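Grinley Site Passes Halfway Mark in Grocery Robot Recordings
Tue 12 March

Trevora's data team in Grinley is past the halfway point on its shopping-task set, the company said this morning. 452 recorded runs accepted so far. Target for the first release is still spring, no firm day given.

Quick background for anyone who missed the February item. Trevora is building a learning system for store and stockroom chores, and the system needs examples. Lots of them. So the company fitted out a room as a small grocery, with a produce stand and shelving, and operators steer a two-armed robot through the jobs. Every run gets stored with the arm positions and the camera views, then somebody checks it and either keeps it or throws it out.

The work right now is basket handling. Pick up, carry, hold level, put down, and do it again from a different spot. Produce is imitation, which saves on cleanup and means the carrots look the same in week six as they did in week one.
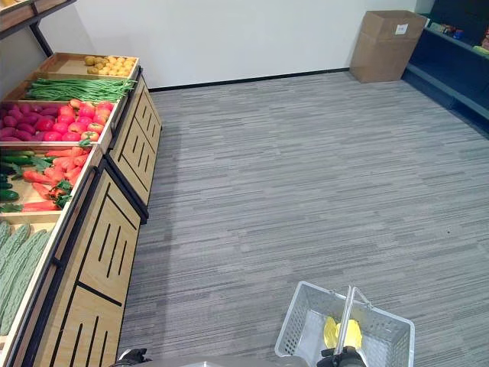
Operators work in pairs, swapping every 2 hours. One drives, the other keeps the log and resets the room between runs. Resets are the slow part. A run might take under a minute but putting everything back in a new arrangment can take three times that, and the team wants the arrangements to differ. Early batches were too tidy, according to the progress note, and the first trained version got confused as soon as a bin was half full.

Almost 200 runs were dropped in the first round. Main causes: bad sync between cameras and arms, and operators pausing mid-task to think. The pauses matter more than you would guess. The system copies what it is shown, so it learned to pause too.

New rules since then. Rehearse the move once with recording off. No stopping unless something falls. If something does fall, keep going and pick it up, and tag the run as a recovery. Those recovery runs are now kept in their own folder and the team wants more of them, not fewer.

Labeling is done across town at Kurup, which took the contract last month. Each run gets a one-line instruction in plain words plus start and end marks for every step. Two people label each run seperately and a third settles any mismatch. Turnaround is currently four working days. Trevora wants it at two. 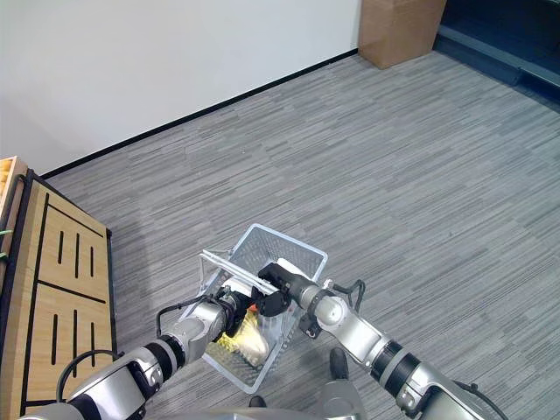 Dekham, which plans to test the trained system in its own stockroom, wrote in to say that two-handed carrying is the bit it cares about most, and that it would gladly wait longer for a bigger share of those runs. One-handed picking it can already get elsewhere, the message added. It also asked for more runs with uneven loads, where one end of the basket is heavier.

Trevora's answer: uneven loads are on the list, starting next batch. Shelf restocking comes after that, then bagging. A second robot for the Grinley room has been ordered but there's no delivery date yet.

Operator openings are posted on the Trevora site. Day shift only, training paid.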